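SHARED WORKSHOP TEACHES TWO ROBOT ARMS TO HELP IN THE KITCHEN, UP TO A POINT

Clesholm, 8 Feb 2022. Members of the Brikville shared workshop are pleased to announce Avora, a two-armed kitchen helper built over 20 months of evenings, on a budget that was agreed early and then never mentioned again. Avora is intended to prepare a pretend salad. Real salad is on the list for later, under "insurance".

The build began with a second-hand frame and 70 metres of cable, most of which has now been found. Practice is done with toy food and plastic cutlery, the members having a fondness for their fingers.

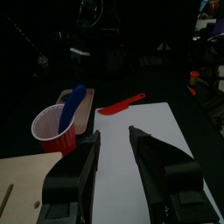

The gripper's side of things, with the red knife across the top of the white board.

Getting two arms to share one board took most of January. Each was perfectly well behaved alone. Together they had the manners of relatives at a buffet, and the control program was rewritten 2 times before they would take turns. The workshop's log now runs to 301 entries, a good number of which read "again". 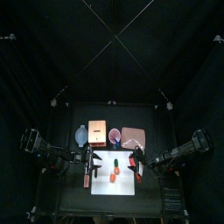
What it can do so far

Avora can pick up a utensil, carry it to the board and put it down, usually in that order. Cups are going well. Round things are a harder matter, being inclined to leave, and the members have spent several evenings on the grip alone. The fingers were filed, padded, and filed again to remove the padding.
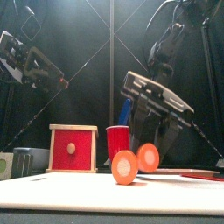
Espinoza, who was asked for a comment, said that the arms were a good deal tidier than the people who built them, and that the workshop would like its kettle socket back when convenient.

Plans for the Avora build, including the cable layout and a frank list of mistakes, will be free to any home builder who asks at the Brikville workshop in Clesholm. Please bring your own screwdriver.

ENDS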